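Budgeting for grippers: buy 4 decent ones or 1 good one?
38 comments · 12 shares

ladle_and_order
2026-03-17
We run a small shop in Clallville that wants to automate table clearing for cafeterias. Forks off trays, trays off tables, nothing glamorous. I have to hand in an equipment plan and I'm stuck on the hand-held grippers we use for recording demonstrations. The arm itself is already paid for, so please don't talk me out of the arm.

Option A is one Traker unit at a price that made my boss go and stand by the window. Option B is four kits from Abreu, which come as a bag of parts and a PDF. Has anyone lived with either?

bent_tine
Option B, and I don't even need to see the prices. One gripper means one person working and everyone else offering advice.

OldSolenoid
Disagree. Four kits means four grippers that are each slightly different. We did this in Davumville. By September every unit had its own opinion about what "closed" meant, and our data looked like four people arguing. Buy the good one and make people take turns.

bent_tine
Did you calibrate them?

OldSolenoid
We calibrated them the way people floss.

Inês Simões
I do purchasing for a lab, so I'm the person who says no. Both of you are arguing about the sticker price and leaving out fingers. Fingertips wear. Whatever you buy, find out what a replacement pair costs and how long it takes to arrive, then put a year's worth in the plan now. It is much easier to get a dull line approved in the first budget than to come back later and explain that the robot has no fingertips.

ladle_and_order
That's painful because I had written "misc. $40" and felt thorough. How much should spares be?

Inês Simões
For us it was $414 the first year for a single unit, which included one pair that somebody shut in a drawer. I'd multiply by however many units you end up with and then not tell anyone there's slack in it.

OldSolenoid
So his four cheap kits need four lots of spares. I'll wait here while everyone comes around.

bent_tine
Printed fingertips for a kit cost pennies. You can't multiply her number by four and call it math.

Inês Simões
He can't, no. But printed ones cost somebody's afternoon, and in my experience that somebody is the most expensive person in the building.

Wanting Tang
I've used both kinds, mostly for cutlery, and I'd split it differently. Get two kits, then spend what's left on table stuff and lighting. People plan the hardware down to the last screw and then discover they own one fork.

A fork on a tray is a rude little job. It's thin, it's shiny, and it lies flat against the thing you don't want to pick up. The gripper needs to come in with a finger on either side and close low, and if your tips are chewed up you'll be nudging the fork across the tray all day.

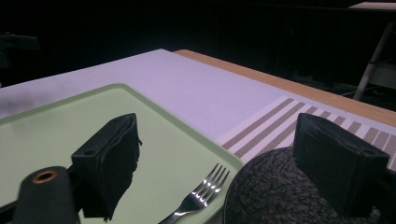 So I'd want a few trays in different colors, placemats with and without a pattern, and forks from more than one maker. Thrift stores are fine. Our whole tableware budget was less than the shipping on one Traker accessory – I checked, and then I was in a bad mood until lunch.

OldSolenoid
Two kits is still two opinions about "closed."

Wanting Tang
True. Label them, log which one made which recording, and check them against the same block every morning. It's five minutes. If they drift, at least you'll know whose recordings to be suspicious of.

bent_tine
I can live with two. I'd still buy a third and leave it in the box.

Inês Simões
A third in the box is called spares. Put it on that line and I'd sign it.

ladle_and_order
OK, current draft: two Abreu kits in use, one in the box, fingertips for a year, and $1,000 for lamps and secondhand tableware. The Traker goes on page two as "phase two," where my boss can't see it from the window.

OldSolenoid
You'll be back for the Traker. What are you doing about the dishwashing? Somebody has to wash those forks if you put real food on them.

ladle_and_order
There's no real food in the plan. Should there be real food in the plan?

Wanting Tang
Not in the first budget. Ask me again when you've priced gravy.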